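Fliston Shared Workshop – Help Desk
Ticket 228: Right arm drifts off position after warm-up, two-arm table
Opened by: Janka Vrabec
Picked up by: Wajid Lashari
Status: Closed
Opened: Feb 18, 2023

Janka Vrabec wrote:

The right arm on the two-arm table loses its position after it has been running for a while. From a cold start it goes to its taught points with no trouble. Later in the session it stops short on the way down, and the gripper ends up higher than it should be. The left arm runs the same program mirrored and does not do it.

What I have tried so far:

Restarted the control program. No change.
Re-homed the right arm. Good for a few minutes, then it drifts again.
Swapped the USB leads between the two arms. The fault stayed with the right arm.
Lowered the speed to 64 per cent. It takes longer to show up but still does.

There is no error on screen when it happens. The log shows the shoulder joint being told to go to one angle and reporting another. The gap was 5 degrees at the worst point I caught.

The supply is the Nelteck unit that came with the second-hand parts. Both arms run from it.

Wajid Lashari wrote:

Thanks, the lead swap is useful. If the fault had moved with the lead I would have started there.

Can you do two things before the next session? Put a meter on the supply terminals at the right arm's board with both arms holding still and reaching out, then again while both are moving. Then run the right arm on its own with the left one switched off and see whether the drift still comes.

Leave the taught points as they are for now. If you re-teach them while the arm is sagging we will have to do it all twice.

Janka Vrabec wrote:

Done. At the supply itself the voltage is steady at 12.1. At the right arm's board it reads 11.9 with the arms still and goes down to 10.6 when both are moving. The left board does not go below 11.7.

With the left arm switched off the right arm ran for 117 cycles and did not drift. I stopped it there to free the table.

I have left the table set up as it was so we can repeat the test on the same layout. The tree is back right, the rice jar is back left and the colander is on its side over on the right. Please don't tidy it.

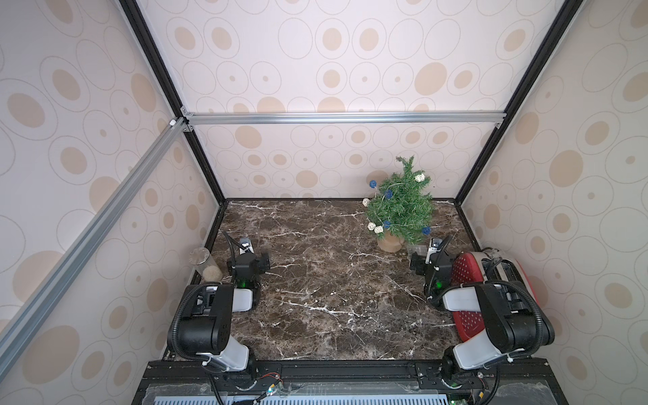

Could a weak supply make only one arm drift when both share it?
The two arms share the supply but each has its own run of wire, and a poor joint in one run drops voltage for that arm alone. The shoulder motor has the most weight to lift, so it is the first to fall short.

Wajid Lashari wrote:

I looked at the rig this evening with everything switched off and unplugged. Findings:

The right arm is fed from the far end of the distribution block with thinner wire than the left. The left has the thick stuff.
The positive wire into the right board was held by a few strands only. The rest had been trimmed off or had broken in the screw terminal.
The negative was tight but the end was discoloured.

I have cut back both ends, crimped on ferrules and replaced the whole run with the same wire as the left. The wire is from the Baláž reel on the electrical shelf and I have written it in the stock book.

I also checked the shoulder screws while I was there. One was slightly loose and is now tight. I don't think it was causing this, but the home position may have moved a hair, so please home the arm again before you run anything.

Not done: the motor itself. If the drift comes back with good voltage at the board, that is the next place to look.

Janka Vrabec wrote:

Homed both arms and repeated the first test. The right board now stays at 11.8 or above with both arms moving. I ran the full mirrored program at 64 per cent for 228 cycles, then put the speed back to normal and ran it again. No drift on either run. The gap between told and reported angle on the shoulder stayed under one degree.

The right gripper was closing a little to one side of the taught point, probably from the screw. I re-taught the points on that side and saved them as a new file in the Tunus folder. The old file is still there with "old" on the end of the name.

Wajid Lashari wrote:

Good. I have added a voltage check at both boards to the sheet for this table, to be done at the start of each month from March. Anything under 11.5 with the arms moving should be reported before the table is used.

The supply is fine for now. If a third arm goes on, open a new ticket first and we will work out the load.

Closing this one. Reopen it if the shoulder starts stopping short again, and put the voltage reading in your first message.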